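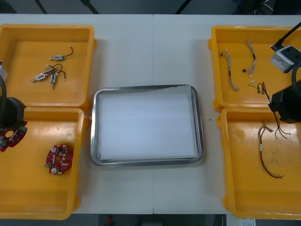 Small parts get lost. A motor with two thin wires and a connector the size of a fingernail will roll off a bench and under a cupboard before the tea is made, and the workshop in Brovstead where I spent a morning in October had given up fighting this with jam jars.

They use trays now. Yellow plastic ones hold the parts, sorted by kind, with little actuators in one and a round red circuit board in another. A steel tray lined with white paper goes in the middle and stays clear until a set is ready to be laid out. Dark screws and cut wire show up well on white paper, and the sheet is changed when it gets grubby.

The old shelves at Nerkau Repairs, the firm that runs the place, held 1,562 parts at the last stocktake. Getting them into order took 17 evenings. Wires were the worst of it. Leads tangle if parts are heaped, so the rule is a few to a tray and no stacking.

We use cookies to improve your visit. By continuing you accept our cookie policy. Manage settings

The trays cost very little. Shallow ones suit motors, and deeper ones take boards, which should lie flat. Labels go on the front edge in pencil on masking tape, and the spare trays are kept under the bench, nine to a stack.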